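September, 7 in the morning, coffee number one

Graciela says a person's inner life is visible in her T-shirt drawer. Mine, as of last night, would not close. I had to lean on it with a hip, and one sleeve still stuck out like a tongue.

So today is laundry day, by which I mean folding day, the part I have put off long enough that the basket has become furniture. I cleared the big white table, moved the mail to the chair where mail goes to be forgotten, and resolved to do it right. Pilar sent me a video on the subject. It runs 12 minutes and the woman in it never once sighs.

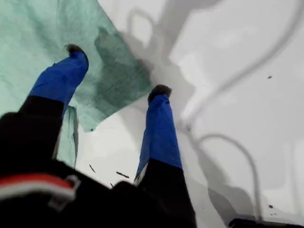 Her method is sleeves in, sides in, then thirds from the bottom up, and the finished thing is supposed to stand on its own like a little book. My first one stood for a breath and then lay down. I know the feeling. Pilar, when consulted by text, wrote back "smooth it first," with a period, so I could tell she was disappointed.

Fine. Smoothing. I flattened the wrinkles with my palms and new ones came up next door. Fermín wandered through, asked if there was any more toast, and said he has always rolled his. He is 108 in laundry years and cannot be reached.

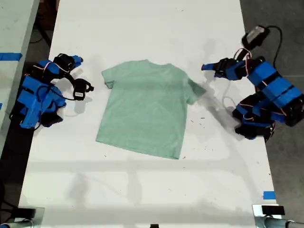
*The mint green one, before folding. Collar up top, sleeves still doing as they please.*

Stopped at 3 for more coffee. Rocío wants to go to lunch and I said yes before she finished the sentence. The drawer can wait, it has a hip mark in it now anyway.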